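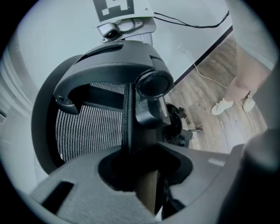 How does a vacancy on the county board get filled when a member resigns halfway through a term?
Asked by Geltach

Our district's board member here in Skullton stepped down in February, and the seat still has two years left on it. One neighbor tells me the governor picks the replacement, another says we all get to vote, and the lady at the library thought the chair simply names someone. I'd like to know how it usually goes, and whether a regular person like me can put her name in or at least speak up for somebody.

Marlene Ruppert
It depends on your state and sometimes on your county charter, so please take what I say as a starting point and then call your county clerk, who will be glad to read you the exact section. In a great many places the remaining board members appoint someone who lives in the district, and that person serves either until the next general election or to the end of the term. When ours came open over in Onska, the board put a notice in the paper and took letters of interest until 5 p.m. on the last day, and there were 11 letters, which pleased me no end because I had worried they'd get two! You had to be a registered voter in the district, and they wanted 25 signatures along with the letter. I carried a clipboard around for a friend of mine and got all of hers in one evening, mostly on porches, with a good deal of lemonade. Then there was a public interview night, and anyone could sign up to speak for three minutes. Do go if yours has one. Bring your remarks written down, as three minutes goes by faster than you'd think.

Honorato
governor does it in some states, usually has to be the same party as the one who left. check yours

Geltach
Thank you both so much. I called the clerk this morning and here it is the board that appoints, and then the seat goes on the next general election ballot for whatever is left of the term. She is mailing me the form. Marlene, did your friend get the seat?

Marlene Ruppert
She did not, dear, but she ran for it that fall and won by 592 votes.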